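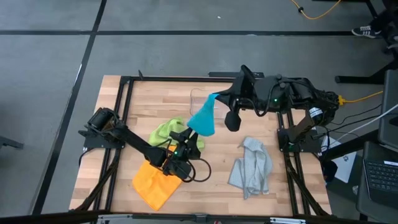
Buy the spare arm first and the second table later, one respondent at Hosum wrote in reply to the draft budget, arguing that a cell with one working arm cannot run a two-arm task at all. The Plandthorpe respondents took the opposite view. They preferred a complete second cell, stripped for parts when needed, and put the price of idle hardware below the price of waiting for freight. Both positions were carried into the cost model as separate purchasing options.

4.2 Cost items

The unit of purchase is the cell: two arms on facing sides of a table, their grippers, the rail framing, a control computer, and cabling. Arms and grippers are entered on separate lines. In the Chala price list they are bundled, but the two parts have different service lives and should not share a replacement date. Gripper fingers are treated as consumables and charged to operating costs.

Task materials are a minor line. Coloured cloths and clear plastic cups (Figure 3) can be replaced from ordinary retail stock, and no labour is budgeted for sourcing them. Cabling is less minor. Supply and data runs to each arm were left out of the first Pimovstead quotation – an omission that added 4 per cent to the cell price once corrected.

Lead time was set at 90 days for arms and 35 days for grippers. Under the spare-arm option, one arm is held for every 3 cells. Under the spare-cell option no loose arms are held, and the additional table is charged at the full rate for floor space. Neither option includes a service contract, which was costed separately and is applied equally to both.

Figure 3. Cloth and cup handling on a wooden tabletop. The gripper is in motion at upper right, with orange, lime-green and teal cloths and two clear cups on the table. 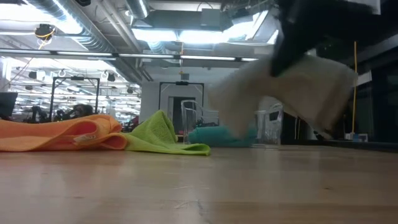
4.3 Replacement schedule

Arms are written off in equal yearly amounts from the month of commissioning. Where delivery falls after July, the first charge moves to the next budget year. Framing and tables are kept through one change of arms, provided the mounting pattern is the same.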